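**August, 11:40 pm, sim bench notes (Ellamden shared workshop)**

OK so the counter scene finally loads without the arm launching itself through the ceiling. I'd been blaming the solver for most of the evening and the culprit was me. I'd left the pedestal as a free body, so the base and the floor were shoving each other apart from the first step. Fixed it to the world, reloaded, and everything just sat there. Lovely, boring stillness!

Other changes tonight, mostly so I don't forget:

- Moved the project over to the Adarari branch. The old one still has the bad inertia values for small props, please don't pull from it.
- Timestep halved. Slower, but the thin stuff stops buzzing on the counter.
- Collision mesh for the racket is now 1,175 faces. The strings are one flat slab as far as contacts go — I'm not simulating a string bed for a pick test, life is short.
- Swapped the wall texture for the cracked plaster one. If the detector only works on plain walls I want to know before we do this on the real bench.

The racket was the fun part. It wants to slide, so I leaned it on the big purple cube and kept raising the friction on the grip until it stayed put. Setting is 55 on the Gruken slider, whatever units those are (the docs don't say, I looked). Ran the settle pass 3 times from the same start and it held in 2. In the other one it went over backwards, very slowly, while I was getting tea. Need to log seeds.

Start pose is saved as the new default, gripper down at the far end of the counter, well away from the clutter. I like having that much clear travel before the first approach.
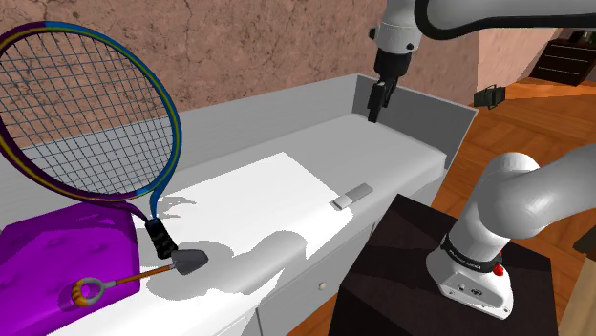

*Sim render, new start pose. Racket on the cube, trowel-ish tool in front, gray bar out on the counter.*

First target is going to be the gray bar. It's small and flat and there's nothing leaning on it, so if the grasp fails I'll know it's the grasp. The tool comes after that. I think the shaft is the place to grab it, Sung script says the ring, we'll see who's right.

Still to do: shadows from the racket are pretty harsh on the white top, try a softer light. Also check the drawer knob has a collider, I never did.

Left the long run going on the back machine, please don't reboot it.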